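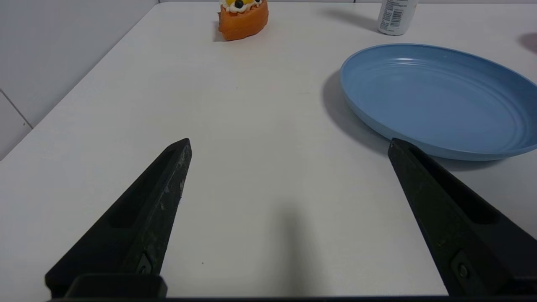

Can I move my saved recipes from the old Skirnex app to the new one without typing them again?
Use the export file from the old app and load it in the new one under Settings, then Import, but read the notes from this ticket first.

Ticket 84: Recipe import stops before the end
Opened by: Idun Dalen
Handled by: Aslak Westerberg
Status: Solved

Idun Dalen, Wednesday, September 26, 2018
Hello. I have 102 recipes in the old app. I made the export file yesterday evening and imported it today. The new app says "Import complete", but I can find only 75 recipes. All the missing ones are from the folder Sutness, where I keep my grandmother's baking. I tried two times, and the result was the same. I have not deleted anything in the old app.

Aslak Westerberg
Thank you for the clear report. Please check two things for me:
1. Which version of the old app do you have? You find it under Help.
2. Do the missing recipes have a long note in the field "Source"?

Idun Dalen
The version is 3.1. Yes, they all have a long note. I wrote there who gave me the recipe and what she changed in it.

Aslak Westerberg
Then I believe I know the problem. Version 3.1 does not close the text correctly when a note has a line break, and the new app skips the recipe. It should give a warning, I agree with you. Please update the old app to 3.2, make a new export, and empty the new app before you import again — otherwise you will have many doubles.

Idun Dalen
I did this now. All 102 are there, also the Christmas breads that I need in December. One small thing: the letters å and ä look wrong in four titles.

Aslak Westerberg
Choose "UTF-8" in the export window and repeat the same steps.

Idun Dalen
Now the titles are correct. You can close the ticket. Thank you for your patience.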